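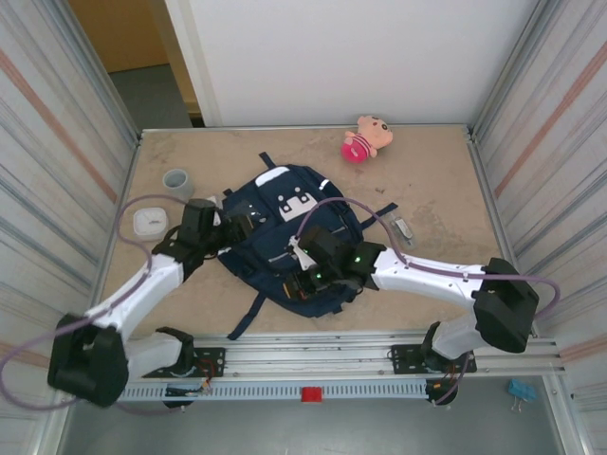 Figure 7.1 Two robot arms over a backpack on a work table.

Chapter 7
When Part of the Job Moves to a Machine

Shiyu Shen spent three years at the returns center in Wurnari opening bags. Each backpack a customer sent back had to be unzipped, checked pocket by pocket, closed, and sent to resale or repair. She handled up to 18 an hour. By the end of a shift her thumbs hurt, and the notes she typed got shorter.

In June the company, Koner, put a pair of robot arms on the bag line. Shen kept her job, but the job changed. She now looks after 2 tables, decides what happens to bags the arms cannot sort out, and writes up the faults. Her hands hurt less. She also says she talks to fewer people, and that the pace of the day is set by a screen.

Changes like these are the subject of this chapter. Newspapers usually ask how many jobs a machine will replace. A job, however, is a bundle of tasks, and automation tends to take them one at a time. Soft goods show why. A box has flat sides and stays put. A bag folds, and its straps and zippers may lie in a new place each time.
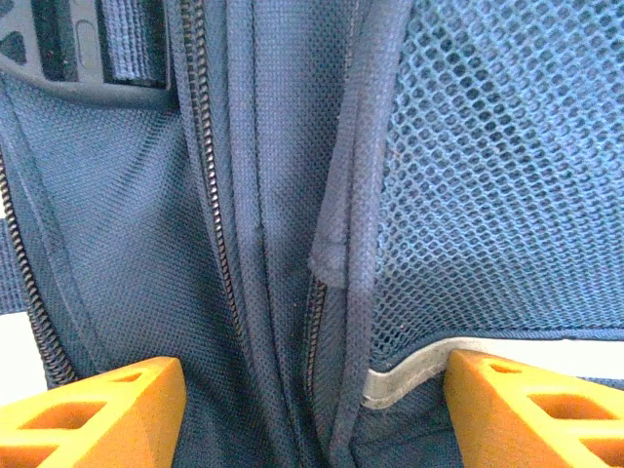
Figure 7.2 Backpack fabric, zippers, and mesh close to the gripper fingers.

Haris Mujić, the shift lead, had to rewrite the pay grades after the change. Was watching a machine worth more than opening a bag, or less? The workers and Koner did not agree at first – we return to their dispute in Section 7.3.

Key terms
task
job redesign
deskilling
exception handling

Before you read
List the tasks in a job you have held. Mark the ones you would gladly give up, and the ones you would want to keep.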